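報道関係各位

株式会社Pemus

Pemus、青果用木箱の通年リース「Wovico」を8月に開始
回収・洗浄・補修を一括受託、初年度は3,600箱を運用

青果物流資材の株式会社Pemus(代表取締役:Chutima Wiriya)は、生産者および小売店を対象とする木箱の通年リースサービス「Wovico」の提供を8月に開始します。収穫後の青果を入れる木箱について、貸出、回収、洗浄、補修、保管までを一括して受託するものです。初年度の運用数は3,600箱、契約単位は1口700箱からとし、出荷組合による共同契約にも対応します。

背景

青果用の通い箱には、樹脂製コンテナ、段ボール箱、木箱が主に使われています。このうち木箱は、店頭でそのまま陳列台に載せられることから直売所や専門店で一定の需要がありますが、保管場所の確保、割れや釘浮きの点検、カビの除去が利用者側の負担となってきました。

当社は昨年度、取引先の生産者および小売店に対して聞き取りを行いました。木箱の利用をやめた理由として多く挙がったのは、購入価格よりも閑散期の保管場所と補修の手間でした。とくにぶどう、すもも、いちじくなど出荷期間の短い品目では、箱が倉庫を占有する期間が使用期間を大きく上回ります。Wovicoでは、利用期間外の箱を当社の保管拠点Rattanakulに集約し、出荷時期の異なる産地の間で融通します。

箱の仕様

Wovicoで使用する箱は、板と板の間に隙間を設けたすのこ構造です。通気を確保し、箱内部の結露を抑えることを目的としています。塗装および防腐剤の使用はありません。部材は6種類に統一し、破損した板のみを交換できるようにしました。板の角はすべて面取りし、果皮への当たりを軽減しています。

ぶどうなど果皮の薄い品目については、房を重ねない一段詰めを標準とし、底面に交換式の緩衝紙を敷きます。房は軸を上にして持ち、果粒に触れる面積を小さくした状態で箱に下ろす手順を推奨しています。利用者には、品目別の詰め方を記載した作業手順書を契約時に配布します。
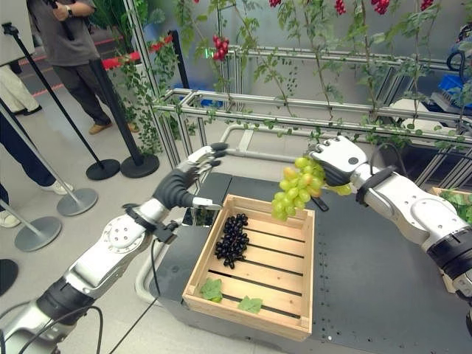

回収および洗浄の工程

回収した箱は、次の順序で処理します。

1. 受入時に個体番号を読み取り、前回の使用品目と使用者を記録する。
2. 緩衝紙および付着した葉、軸、土を除去する。
3. 常温水による予備洗浄の後、温水で洗浄する。洗剤は使用しない。
4. 送風乾燥を行い、含水率が社内基準値を下回るまで次工程に移さない。
5. 割れ、反り、釘浮きを目視と触診で検査し、不適合の板を交換する。
6. 荷重試験を抜き取りで実施し、合格したロットのみを保管区画に移す。

乾燥工程には、Dekero工業株式会社が設計した棚式の送風乾燥装置を採用しました。処理能力は1日1,000箱です。従来の天日乾燥では、梅雨期から初秋にかけて処理日数のばらつきが大きく、繁忙期の貸出計画を立てるうえでの制約となっていました。

交換した板は、再加工が可能なものを小型箱の部材に転用し、それ以外は破砕して乾燥用ボイラーの燃料とします。

小売店向けの陳列支援

小売店向けの契約には、陳列支援を付帯します。木箱を傾斜台に載せた場合の荷重、推奨角度、段数の上限を一覧にした設置基準書を提供するほか、季節ごとの売場構成案を配布します。秋期の構成案では、白系の背面にツル状の葉と赤い実の装飾を横方向に配し、緑黄色系のぶどうとの色差を確保する案を収録しました。装飾は食品に接触しない位置に固定し、落下のおそれがある部材を箱の上方に配置しないことを条件としています。

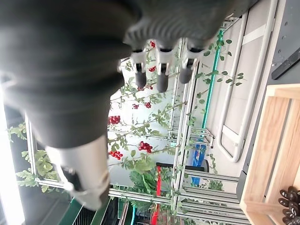
白い背面を横切る緑の葉と赤い実のつる

陳列支援を担当する当社売場設計課のUsa Thepsuriyaは、次のように述べています。
「木箱は樹脂製コンテナに比べて幅の寸法誤差が出やすく、傾斜台に隙間なく並べると取り出しにくくなります。設置基準書では、箱と箱の間に取る余裕の値を台の種類別に定めました。装飾についても、清掃時に一人で外せる固定方法に限定しています。」

料金および契約条件

料金は、箱数に応じた基本料と、回収回数に応じた運用料で構成します。通常使用の範囲で生じた板の割れ、変色は補修費の請求対象としません。紛失、焼損、塗装および油類の付着については、箱単位で実費を申し受けます。契約期間は1年とし、出荷時期の変更に伴う貸出時期の調整は、貸出予定日の前月まで受け付けます。料金表は、利用申込の受付窓口で配布します。

対象外となる用途は次のとおりです。
・鮮魚、食肉および氷の運搬
・屋外での常設使用
・箱への直接の印字、焼印、シール貼付
(屋号等の表示には、着脱式の表示板を用意しています。)

今後の予定

試験運用は、生産者Lahcen Hegazy氏の農園で実施しました。同氏からは、個体番号の位置が積み重ねた状態で読み取りにくいとの指摘があり、量産箱では番号を短辺側の上段の板に移しました。また、回収時に緩衝紙を分別する作業について、箱から外さずに返却できるよう手順を改めています。

当社運用部長のSunee Boonyaritは、次のように述べています。
「初年度は箱の回転数と板の交換率を把握することを優先します。交換率は品目と輸送距離による差が大きく、料金に反映するかどうかは、通年の記録を確認したうえで判断します。」

次年度以降は、根菜類に対応した深型箱の追加を検討しています。深型箱は側板にかかる荷重が大きいため、板厚と釘の本数を変更した試作品の荷重試験を進めています。

会社概要

商号:株式会社Pemus
代表者:代表取締役 Chutima Wiriya
事業内容:青果用物流資材の設計、製造、リースおよび補修
保管拠点:Rattanakul

本件に関するお問い合わせ先

株式会社Pemus 広報担当 Jirayu Thaweesak
受付時間:午前9時から午後5時まで

記載の仕様、料金体系および提供条件は発表時点のものであり、予告なく変更する場合があります。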